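Fedbridge gripper

The Fedbridge gripper is a hand-held parallel-linkage gripper intended for construction at home or in a shared workshop.
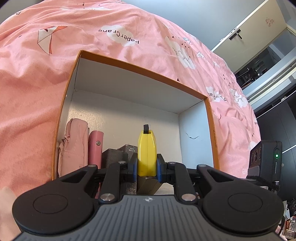 What is a hand-held gripper used for in robotics?
It is used to record how a person grasps and moves objects, so that the recordings can later serve to train a robot arm fitted with the same kind of fingers. The operator carries the tool by hand and no arm is needed while recording.

Overview

The design was published by Hicham Zerouali as a set of drawings and a parts list, after a first version had been assembled at the Prenthorpe shared workshop. The current revision is dated 10/26/24. It differs from the first in the length of the link bars and in the way the finger pads are attached. Both revisions use the same body.

Construction

The moving part is a symmetrical linkage. Each side has an angled arm with triangular cutouts, which reduce mass, and the arms are joined by straight link bars. The pivots are silver round-headed screws. Two blue-and-black finger pads are carried at the tip, and the body behind the linkage is gray and ribbed.

Pivot screws are tightened until side play disappears and then backed off slightly. An overtightened pivot causes the two fingers to close at different rates. Thread-locking compound is applied to the screws only after the linkage has been cycled by hand over its full travel. The drawings give a hole clearance of 15 hundredths of a millimeter for printed arms. Builders whose printers produce undersized holes are advised to ream them, as drilling tends to leave an oval bore.

The parts list has 58 lines, of which 7 are marked optional. Most of the optional lines concern alternative finger pads.

Operation

The operator holds the body and closes the fingers on the object. In box-picking tasks, small household goods are placed upright in an open carton and taken out one at a time. Typical objects include a tape measure, a zippered fabric pouch and small product boxes. Narrow cartons are harder than trays because the arms need clearance from the side walls as the fingers open. Rigid objects with parallel faces are easiest to hold. Soft pouches are gripped at the thickest point.

Recording

Recordings are divided into episodes, one for each object moved. The Prenthorpe set contains 3,092 episodes and is stored in the Cillent format, which keeps finger opening and video on a common clock. Finger opening is calibrated at the start of each session with the fingers fully closed and then fully open.

Variants

The Živković variant, released in August, replaces the straight link bars with a wider pair and moves the pivots outward. It opens further but has a lower closing force for the same effort at the handle. Finger pads are interchangeable between the two designs; arms and link bars are not.

See also

Parallel-jaw gripper
Four-bar linkage
Learning from demonstration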